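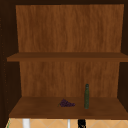 Vlasta Nedeljković asks how I can keep defending a striker who hasn't scored since October started, and whether I'd be this patient with anybody who didn't play for Drerkero. Fair question, Vlasta! I've had two coffees and I'm going to answer it properly, so mute me now if you need to.

1/ First, the scoring thing. Yes, four games without a goal. I watched all four (one of them on my phone at my cousin's wedding, sorry cousin). In the first two he barely got a pass he could do anything with. You can't finish a ball that's two yards behind you.

2/ The Forkodent game was different and I'll give you that one. He had a free header from six yards and put it over the bar, and I said a word my kids aren't supposed to know. Bad miss. He knew it too, he was yelling at himself all the way back to the center circle.

3/ But people forget where we've got him playing now. Last season Nygård stayed up top the whole match and waited. Now he's dropping way back to collect the ball, then he's supposed to sprint 40 yards and be in the box for the cross? At 29? After the knee?

4/ Speaking of the knee. He came back early because we had no other forward fit. Everyone clapped him on for that in August and the same people are whistling him now. I sit with some of them. I like them a lot and I think they're being jerks.

5/ Somebody's going to bring up the money so let me get there first. I don't care what he earns. He didn't write the contract, the club did, and they'd have been laughed at in the summer if they'd let him walk.

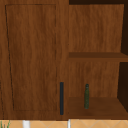

What I'd change for Wednesday

6/ Put the kid next to him. Two up front, even if it means leaving out a midfielder. Zurnach play a really high line and their center backs hate turning around – one of them got booked twice in three weeks for grabbing shirts.

7/ Leave Nygård on past the hour for once! He gets hauled off at 78 minutes like there's an alarm set for it, and twice now we've won a penalty or a corner right after, with our best header of the ball sitting on the bench in a big coat.

8/ And let him take the free kicks again. I have no idea why that stopped. The last three have gone straight into the wall.

9/ Quyên Tô just messaged me to say he's played 158 games for us and I should have led with that. She's right, I should have. Most of the guys being sung about instead of him haven't played 20.

10/ So, Vlasta, would I be this patient with another team's player? Probably not. I'm a fan, I'm allowed. But I do think there are goals coming, and I'd rather be the one who said so before they went in.

11/ If he misses a sitter on Wednesday I'm leaving this thread up anyway. Kickoff's at 7:45, I'll be in the corner by the away fans, come say hi if you've got a spare pair of gloves – I lost mine at the Forkodent game.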